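Filed under: Kitchen & Pantry > Storage > Questions

Snack Basket FAQ

Questions we get about keeping snacks, packets and bottles in an open basket, put together by the Limolness home pages. Updated May 2021.

What sort of basket do I need?

Any open plastic one that fits your table or shelf. We keep ours on the tabletop while we sort, then move it to the cupboard.

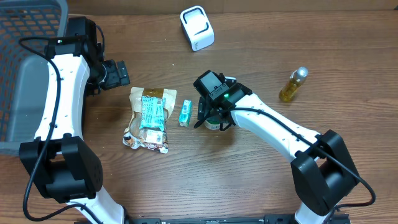

Small tubs and cups should go in first, before anything soft. They stand up better against the side of the basket, and bags can then be tucked in next to them. A little white cup with a green label takes up very little room, so don't give it a corner to itself. Grey plastic wipes clean with a damp cloth.

Should empty wrappers go in the basket?

No. Check crumpled packets as you go and bin the empties. A basket that looks full is often mostly packaging. 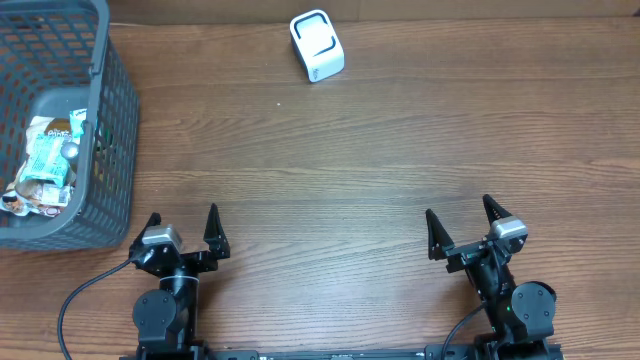 Wrappers and packets piled in the grid-sided basket.

How often should I sort it?

Every 2 weeks suits most homes. It takes roughly 10 minutes. If you buy in bulk from Pivanex or a similar shop, sort before you order again.

Can I put bags and boxes together?

Yes, but lay bags flat and stand boxes on end. Turn any printed label outwards so you can read it without lifting things out.
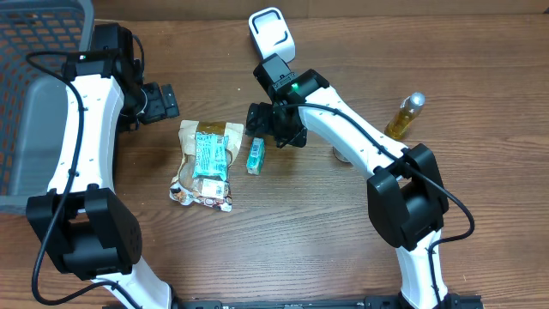

If a bag has been opened, fold the top over twice and clip it. Opened bags go at the front and get eaten first. We write the opening date on a bit of tape, as the printed date only applies to a sealed pack.

Where do bottles go?

Keep cooking oil out of the snack basket. Stand it upright, away from the hob and out of direct sun. Wipe the bottle before you put it away or it will leave a ring on the wood.
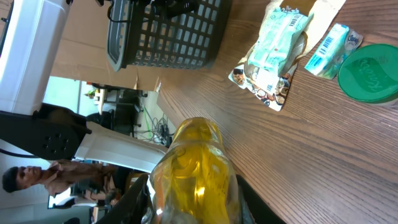

How much weight will a basket hold?

Check the maker's label. Our Jarkania one is fine with tins up to 400 g each, though we keep those to the bottom layer. The older Costa basket we used until October bent at the rim.

Related questions
Cleaning oil marks off a wooden table
Clips or pegs for opened bags?
Labelling cupboard shelves

Contact us | © Limolness | Back to top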